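Prenville Tenants' Kitchen Project
Second progress report to the Hollis Fund
Prepared by Emmett Blackwood, project lead

Where we are

What a good half year it has been! When we last wrote to you in January we had a signed lease on the old Bosby Street dining hall, a long list of repairs and a cooking class that met in a church basement with one working burner. We now have the hall open four evenings a week, and 132 people have come through the beginner course (our target for the whole year was 60, so we are very pleased with that).

Most of those people heard about us from a neighbor. We printed 300 flyers for the two apartment blocks on Somogyi Avenue and still have a box of them left, so I would like to move the rest of the printing money into ingredients if you are happy with that. The change is marked on the budget sheet.

What people are cooking

The course runs for seven weeks. Week one is eggs and rice, week two is soup, and by the last session everyone cooks a full supper for the table from a set shopping list. We had planned to teach stovetop cooking only, but in the very first group it came up again and again that people were living in rooms with no stove. So we rewrote weeks three and four around the microwave, and those have become the most popular nights on the schedule! Baked potatoes, steamed fish, a really good lentil dish, even a sponge pudding that now gets requested at every supper.

We added a short piece on care and cleaning to those two weeks as well. People learn to take out the glass turntable plate and wash it in the sink, wipe down the walls and the door seal, and set the plate back so it turns freely. It takes ten minutes at the end of class and the questions are always good.

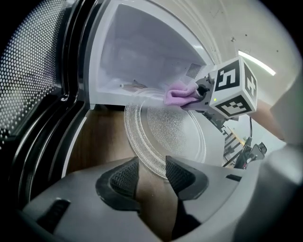 Repairs and equipment

The new extractor hood is in and passed its inspection the first time. The floor by the back door has been leveled, and the sinks finally drain the way they should. We bought secondhand work tables from a school that was closing and they came in under budget, which paid for a second set of knives and cutting boards.

Still to do: the heating in the front half of the hall. We have two quotes and are waiting on a third. The lower of the two fits inside the amount you set aside for us, but it leaves out the boxing-in of the pipes, and I want that done properly before the small children's sessions start.

Staffing

Both part-time teachers have agreed to stay on through next year, and we are thrilled. One of them has started a Spanish-language group on the early evening slot, and it filled up in a week. We are a bit thin on dishwashing help on supper nights and are asking past students to take a turn.

Next six months

We want to run the beginner course three more times, start a follow-on course in bread and pastry, and open the hall at lunchtime for older residents. The lunch idea came from the Somogyi Avenue tenants themselves and they have already drawn up a menu. I will send the costs for it with the heating quotes.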